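Grusgate > Who We Are > About Us

About Grusgate

We write obituaries and life stories for families, local papers and clubs, and we love doing it. Grusgate works out of two rooms above the old chemist in Emstead, with a kettle that gets far too much use and a wall of phone books going back to before either of us was born.
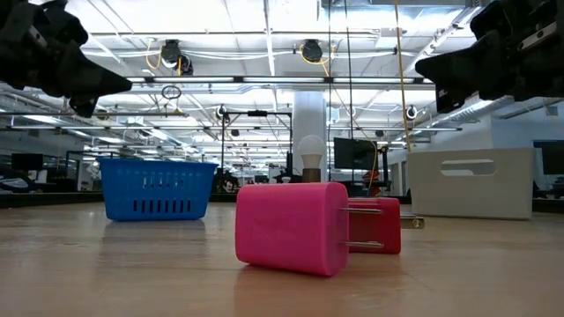
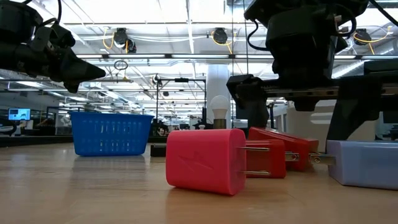
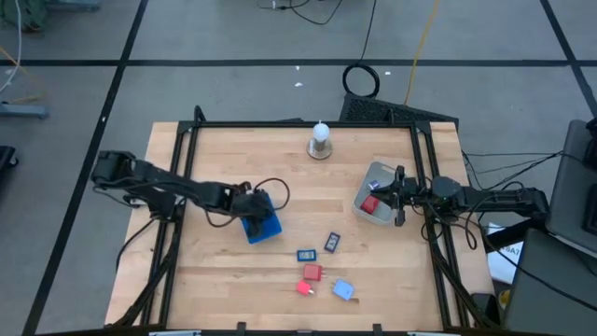
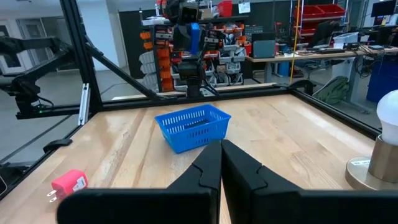 3 min read

Vicente Olivares started Grusgate after 15 years on the news desk of a country paper, where the death notices landed on his tray because he was the youngest. He was meant to trim them. Instead he kept ringing the families back to ask for more (the editor was not always thrilled!) and found that the best stories in the whole paper were sitting in two lines of small type. A dressmaker who had sewn the sashes and gowns for every show queen in the district. A beauty contest winner who handed back her crown and went off to study law. He still talks about that one.

Ute Engelhardt joined a year later. She had been a school librarian and came to us first as a customer, wanting something decent written about her aunt, who died at 67 and had sung in dance bands up and down the coast. Ute turned up with a suitcase of programs, letters and contest cards, all in date order, and we offered her a job before the piece was finished. She does our research and checks every name, date and place. If your grandmother said she came second in 1958 and the paper says third, Ute will find the paper.

How we work

It begins with a long chat, in your kitchen or over the phone. Bring whoever you like. Brothers and sisters remember things differently and we enjoy that part, so please don't feel you need to agree before you call. Vicente writes a first draft, Ute goes through it with her green pen, and then it comes to you. Most notices are done in 4 days. Longer life stories take 8 weeks, a bit more if there are letters to translate - Ute reads German and Vicente looks after the Spanish.

We write plainly. People died, they didn't slip away on a gentle breeze, unless you tell us that's how they would have wanted it put. We leave in the bad jokes, the bowling scores and the feud over the hedge if the family is happy for us to.

The Mansilla Shelf

Every March we print a small book of the year's pieces, with each family's permission, and put it on what we call the Mansilla Shelf, named for the first person Vicente ever wrote about at full length. You're welcome to come up and read. The stairs are steep, so ring the bell and we'll bring the books down to you.

Filed under: About, Our People, Life Stories

You might also like
Writing about someone famous for one summer
What to ask your oldest relative first
The Rusetti sisters and their dancing school
How to find old contest results in local papers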